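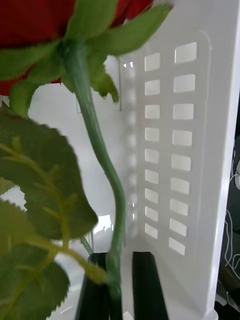
Giving it away: what happened when we put our sample library under an open licence

Project report, Media and Society, second year

I should say at the start that I came to this as somebody who makes music and not as somebody who understands copyright. I'd clicked "I agree" on plenty of things and I'd seen those little CC badges at the bottom of web pages, and that was my whole education in the matter. So when my project partner Abelardo Ccori suggested we release a set of our own field recordings under a Creative Commons licence and follow what people did with them, I said yes mainly because it sounded more fun than an essay (it was, most of the time).

The library is called Jeron. It's a set of 302 short sounds, nearly all of them recorded in and around the town: gates, bus brakes, rain on different roofs, my gran's kettle, a very angry goose. Abelardo did the trimming and the levels and I did the naming, which took far longer than either of us had planned. I'd started with names like "creaky thing 2" and had to go back and redo the lot once we realised other people would be searching for them.

Choosing the licence

We spent two weeks on this and could easily have spent more. I wanted BY-NC, so that people would have to credit us and couldn't use the sounds for anything commercial. Abelardo wanted plain BY. His argument was that "non-commercial" is a much muddier idea than it looks. Is a student film commercial if it gets into a festival that sells tickets? What about a podcast with one advert? I said surely people could just email and ask, and he said most people won't, they'll just go and use something else. Our tutor, Farhad Kazemi, let us argue it out in front of the whole seminar and then asked me what exactly I was afraid would happen. I didn't have a good answer! I think I pictured a car advert with my gran's kettle in it.

In the end we went with BY-SA, the share-alike one. Anybody can use the sounds for anything, as long as they credit us, and if they adapt them they have to put the result under the same terms. It felt fair to both of us, though as you'll see it caused the only real headache of the project.

Putting it out

We set up one plain page with a download link, the licence text and a line people could copy for the credit. I'd recommend the credit line to anyone doing this. I wrote it out in full, so nobody had to work out how to word it.

We also asked people, very politely, to send us a link if they made something. There was no way of making them and the licence doesn't ask for it, so everything below only covers the people who chose to write to us. 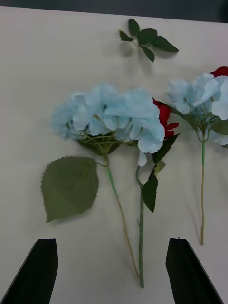
Light blue hydrangea and other artificial flowers on the tabletop.

What came back

By the end of March we'd heard about 20 finished pieces, and I've listened to every one all the way through. Most were music. There were 5 short films, and a radio play by a group called Groltetti who used our gates for practically every scene, including one set on a boat. My favourite was a long, slow track by somebody going by Plonilix, who'd stretched the goose until it sounded like a church organ. I still don't really understand how.

The headache was Pakzad. They're a small games outfit, and they wrote to ask whether using our rain in their game meant the whole game had to be share-alike. I had no idea. Abelardo thought no, I thought maybe, and we read the licence text together over a very long lunch and came out less sure than we went in. With a film there's wording about syncing music to moving pictures, but a game where the rain starts when you walk outside? We told them we couldn't give legal advice (true!) but that we'd be happy to give them separate permission, as we own the recordings. They said thanks and used something else. Abelardo has been very good about not saying "I told you so".

What I'd do differently

I'd go with plain BY, and I've told him so. I'd also sort out the file names before anything else, and put the credit line inside the download as well as on the page, as a couple of people had clearly lost it and credited "Jeron Sounds, I think". We're leaving the page up over the summer, and there's a folder of new recordings waiting for me to name them.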